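Subject: Re: crates and fruit for the greengrocer's corner

Abena Quansah wrote on 11/13/08:
> Did you ever settle on how to set out the grapes? We have 2 crates
> and a slatted stand, and ours look like a jumble sale.

Dear Abena,

Lovely to hear from you, and do forgive the slow reply – I have been up to my elbows in artificial fruit! We went for the stand in the end, with vines twined up its black frame, and I am very fond of it.
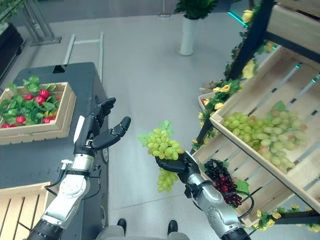

Green grapes on the middle crate, dark ones below.

Anong chose the dark red ones and I must say she has an eye. Get the glossy sort if you can, as they catch the light so nicely. My notes on the rest, such as they are:

1. Keep the red bunches together until the green are placed. 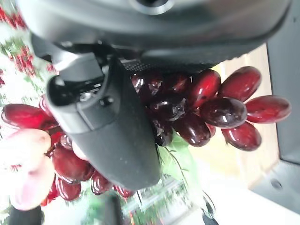 2. Start the table crates with one bunch each, then stop and have a cup of tea.

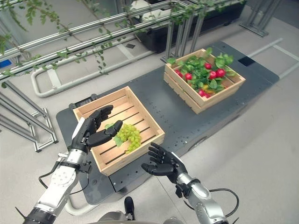 Now, I do have views on crates, as Kamol will tell you. I like a shallow one in pale wood, left unpainted. With a slatted floor like that you can poke a stalk down between the gaps, and a single green bunch tucked against the side wall looks quite generous. Radishes want plenty of leaf, and I would let it spill over the edges a bit. 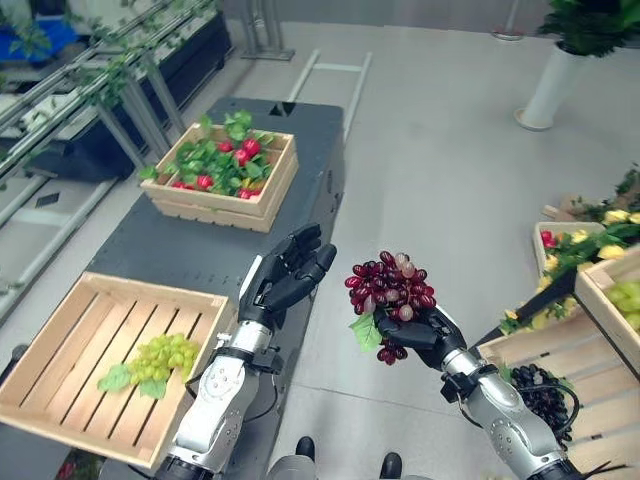
The Fulley catalogue has over 141 sorts of fruit and veg, so do ask for the September one before you buy. I can post you mine if you don't mind my scribbles in it.

Love to all,
Boonmee

Contact the list owner | Back to top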